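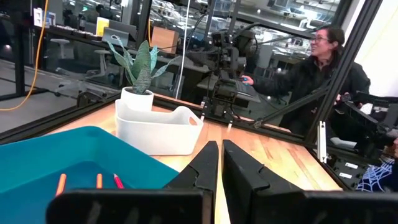
桌面收纳:笔、篮子和一盆虎尾兰

三月把桌面重新分了一遍。之前的做法是所有小件进一个抽屉,抽屉深 70 毫米,笔平放两层以后下面那层基本拿不到。改成开口容器放在桌上,取放都只要一个动作。记录一下目前的分法,以后再改时有个对照。

一、笔

现在用的是一个蓝绿色塑料盒,放在左手边,里面三支:两支橙色铅笔,一支红笔。铅笔画线、打草稿,红笔只用来改错。其余的笔全部移出桌面,放进柜子第二层的备用盒。

选浅盒不选笔筒,理由是重心。笔筒高而窄,碰一下就倒,笔尖朝上还容易划到袖口。盒子底面积大,推不翻。缺点也明确:占地。同样几支笔,笔筒占的面积不到盒子的四分之一。桌子够宽的话可以接受,桌深不足 51 厘米的不建议这样做,前臂会没有地方放。

盒子颜色有实际作用。木桌面是浅蜜色,铅笔也偏暖,直接放在桌上时余光扫过去不明显,放进蓝绿色的盒子里一眼能分开。之前试过一个米色的盒子,尺寸更合适,用了两周换掉了。

二、篮子

白色长方形塑料篮,端头有圆角提手孔,口沿略微外翻。放在笔盒后面,靠近桌子中部偏左。

提手孔比看起来重要。没有孔的篮子要两只手端,擦桌子时就懒得挪,时间一长篮子底下积一圈灰。有孔的单手一拎就走。外翻的口沿也有用,手指能扣住,缺点是两个篮子并排时中间会留一条缝,橡皮屑和回形针都往里掉。所以我只放一个。

篮子的规则是临时存放,每晚清空一次,东西归到各自的位置。坚持得一般。一周里总有两三天没清。

三、虎尾兰

白色圆柱盆,跟篮子放在一起。叶片宽,直立,尖头,灰绿底带深绿斑纹。有几片往左边歪。

这盆是 Maëlle Friesen 搬去 Jernport 之前给我的,同时给的还有一袋颗粒土,至今剩半袋。选桌面植物我看三项:落叶少、浇水间隔长、横向不展开。虎尾兰前两项没问题,第三项看品种。窄叶的基本竖着长,宽叶的到后期会向外撑,需要给侧面留空间。歪的那几片我没有绑,打算下次换盆时把根茎转一个角度,让外撑的一侧朝窗。

浇水按土的状态,不按日期。竹签插到盆底,拔出来不带土再浇,浇透,托盘里的积水倒掉。冬天一个月一次都嫌多。盆口不要堆东西,叶心积水容易烂,喷壶也不要对着叶心喷。

四、桌面本身

木纹是长条的浅色直纹。养护频率一年两次,用的是 Caron 木蜡油,量要少,顺纹擦,二十分钟后用干布收掉多余的。第一次涂的时候没收干净,表面发黏,沾了一层棉絮,只能用 320 目砂纸轻轻过一遍重来。

塑料容器长期压在油饰过的木面上会留印子,边缘尤其明显。解决办法是在底部四角贴薄毛毡,2 毫米的就够,再厚推起来会晃。毛毡每年换一次,里面会嵌进沙粒,不换等于拿砂纸磨桌子。

花盆另算。毛毡吸水,不能垫在盆下面,用软木垫加一层托盘。

五、没解决的

1. 尺子没有位置。30 厘米的钢尺放进盒里会翘出来,放进篮子里又会被压在最下面。

2. 铅笔屑。卷笔刀目前在柜子里,每次削铅笔要起身。Shirley Beaudoin 建议装一个夹在桌沿的手摇式,我担心夹口伤木边,还在看有没有带软垫的。

3. 篮子内部没有分隔。试过用 Tallis 的卡纸折隔板,折痕处一个月就软了。下次换薄塑料板,裁成两条互相插接。

隔板尺寸等裁好再补上来。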